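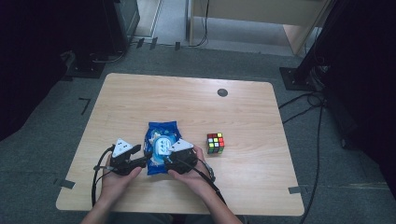
# Jolix hand-held grippers: signal dropout at bench 2

Bench 2 at the Nasr site is used to record two-handed pick, pinch and turn tasks for the Prasex handling cell. The operator holds one Jolix gripper in each hand. Jaw opening is sent down the cable, and gripper position is worked out from the marker plates by the Sondard tracker. In October the bench was taken out of use after recordings were found in which the right jaw signal stopped while the position signal carried on as normal.

This page covers the fault, the checks and the changes made. It is meant for bench operators and for anyone using the October recordings.

## The task

Both grippers closing on the blue pouch from either side. The round lid faces up and the scrambled cube stands to the right, clear of the jaws.

The pouch was one of the harder objects in the set. It is soft, it creases under the jaws and it changes shape between attempts, so the jaw signal matters more than it does with the cube. With a rigid object, a missing jaw value can often be worked out from the values on either side. With the pouch it can't be.

## Cables

The left cable drops off the left side of the table. The right cable runs down and across the front, over the right forearm.

The two routes don't load the grippers in the same way. A cable that hangs freely puts a small, steady pull on its connector. One that lies over the arm is lifted and dragged whenever the elbow moves, and the pull reaches the connector as a series of short tugs. All the dropouts found were on the right gripper.

## Marker plates

White triangular plates with black dots, one on top of each gripper. The tracker needs these and nothing else to report a position.

For this reason the fault went unseen at first. The Sondard display shows a green status for each gripper when its plate is being tracked, and the plates were tracked throughout. There was no status for the jaw signal. When the signal was lost, the recorder wrote the last good value again and again until a new one arrived, so the file had the right length and no gaps. A gripper that had opened to let go of the pouch was recorded as still closed.

## Extent

All 506 recordings from the bench were checked again by script, looking for stretches where the jaw value was exactly constant while the gripper was moving. A hand holding a gripper shut still gives small changes in the last digit, so an exactly flat line is a reliable sign of a repeated value.

| Check | Result |
|---|---|
| Recordings checked | 506 |
| Recordings with a dropout, right gripper | 16 |
| Recordings with a dropout, left gripper | 0 |
| Longest dropout | 19 seconds |

Shorter dropouts mostly came while the right hand was reaching across to the left half of the table. The longest began during a reach and lasted until the operator put the gripper down. It is the only one that didn't clear while the gripper was in the hand.

## Cause

The right gripper was opened on the workshop bench. The cable connector was seated, but the clamp behind it was loose and the cable could slide in and out under light finger pressure. With the clamp loose, any pull went straight to the connector pins. Pulling the cable sideways by hand produced the same flat line on the recorder, and letting go restored the signal after a short delay.

The clamp screws had no thread lock. The left gripper had none either, although its clamp was still tight. Assembly notes for the Jolix units gave a torque figure for the body screws and left the clamp screws out.

Two other causes were looked at and ruled out:

- **Recorder port.** The two cables were swapped at the recorder. The fault stayed with the right gripper.
- **Power supply.** The supply voltage was logged during a forced dropout and did not move.

## Effect on the cell

Three of the affected recordings had already been used to set release timing for soft packs in the Prasex cell. During a slow-speed trial the cell held a pack after it should have let go, and the arm began its return move with the pack still in the jaws. The pack was dragged against the edge of the infeed tray and the force limit stopped the arm. There were no injuries and the guard door was closed at the time. The tray needed a new edge strip.

The stop was first logged as a tray position error – the link to the recordings was made when the same release timing was replayed without a tray and the jaws still opened late.

## Changes made

1. Clamp screws on both grippers refitted with thread lock, and a torque figure added to the assembly notes.
2. A loop of slack left in each cable between the gripper and its first fixing point.
3. Right cable to be routed behind the elbow. It must not lie over the forearm during recording.
4. Recorder changed to write an empty value when the jaw signal is lost. A gap of more than 2 samples now fails the recording.
5. Jaw signal status added beside the tracking status on the operator display.

The floor cabling was reviewed during the same visit. Loose runs within stepping distance of the operator are to be covered or taped down before a session starts, as a foot caught in a gripper cable would pull on the same connector.

## Start-of-session check

Open and close each gripper fully and watch the jaw value on the display. Then hold it half closed, move the elbow out to the side and back, and reach to the far corner of the table. If the value freezes or drops out at any point, stop and tag the gripper. Do not push the connector back in and carry on.

## Status of the recordings

The 16 affected recordings are marked as rejected and stay in the archive under their original numbers. Release timing for soft packs has been set again from the remaining files. Repeat recordings of the pouch task are still to be made, and the slow-speed limit on the cell stays in place until they have been checked.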